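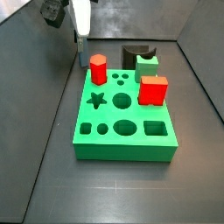 Davulthorpe Technical Education Board
Minutes of the February meeting
Held in the upstairs meeting room, Stidport Annex

The chair called the meeting to order at 6:30 p.m. A quorum was present. The minutes of the January meeting were approved with one correction: the closing time of the annex library was recorded wrongly and should read 8:00 p.m.

1. Robotics open day at the Stidport Annex

The program manager presented the report on the open day. Attendance at the door was 312, including school groups from the Davulthorpe district. The Vishwakarma workshop ran its shape-sorting demonstration in the morning and again after lunch. In it, a robot arm works with a green foam block that has openings of different shapes cut into its top, and with separate pieces that are to be placed in them.

Members who attended reported that the demonstration drew steady interest. Several visitors asked why a task familiar from the nursery should be hard for a machine. Workshop staff explained that the arm must take hold of each piece, turn it to match its opening and lower it without catching the edge. The board asked that this explanation be printed on a card for future visits, in large type.

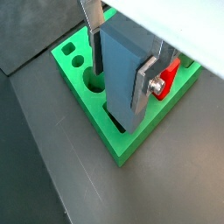
Could the demonstration be taken to schools that were unable to send a group?

The program manager replied that it could, provided the school has a ground-floor room and staff are given a full morning to set up and test the arm.

It was moved and seconded that 2 school visits be offered before the summer break. Carried.

2. Costs

The open day was budgeted at $3,000. Spending came in under that amount, leaving $915 unspent. It was agreed to hold the balance for transport to the school visits. One member asked that the printing bill be shown on its own line next time. The program manager agreed.

3. Jaso evening course

Enrollment for the Jaso introductory course in automation remains open. The board noted a request for a later start time to suit shift workers. Deferred to the next meeting, pending a reply from the building office about evening access.

4. Other business

The east parking lot will be closed for resurfacing in March. Notices are to be posted at both entrances.

The meeting was adjourned at 7:50 p.m.

Comments

millroad_parent
My daughter went with her class and wants to know if the school visits will be open to families too.

Stidport reader
Please put the card by the door as well as next to the robot. We were at the back and couldn't hear a word.

tq_evening
Second the later start for Jaso. I get off at 6.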